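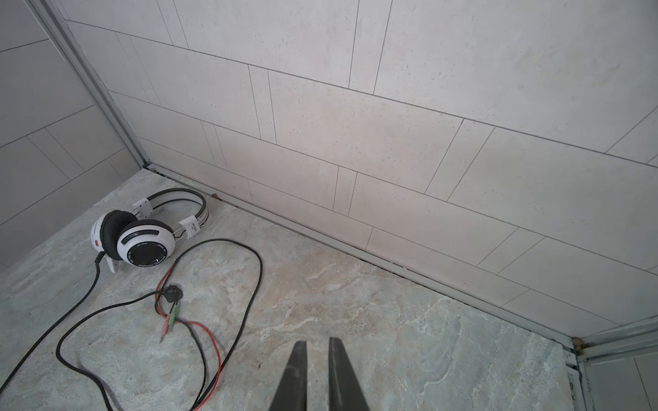
Tuesday, December 9, 2025

Choir night, and I came home so wound up I had to sit on the back step with a cup of tea before I could even think about bed. We finally got through the whole of the Bongate carol without stopping! Thư took the altos off to the kitchen for 25 minutes to sort out that horrible middle verse (the one where we always go flat on "morning"), and when they came back in it was like a different piece. I got goosebumps, proper ones.

The tune is from 1764 and I love that people were puffing their way through the same long notes back then. Vidar reckons we take it too fast. I reckon he just likes holding the low D — he does have a gorgeous low D.

Must practise the descant before the weekend. I've been playing the recording over and over on my headphones while I do the ironing, and I can nearly hear my own line without hunting for it now. Bar 10 is still a mess. I come in early every single time.

Elibariki brought mangoes from his tree, a whole bucket, and we ate them over the sink at the break with juice running down our elbows. Birthe wants us to do the big Icelandic piece in May and passed the music round. Four pages, tiny print, words I can't begin to say. I can't wait!

Ring Lụa about the black skirt.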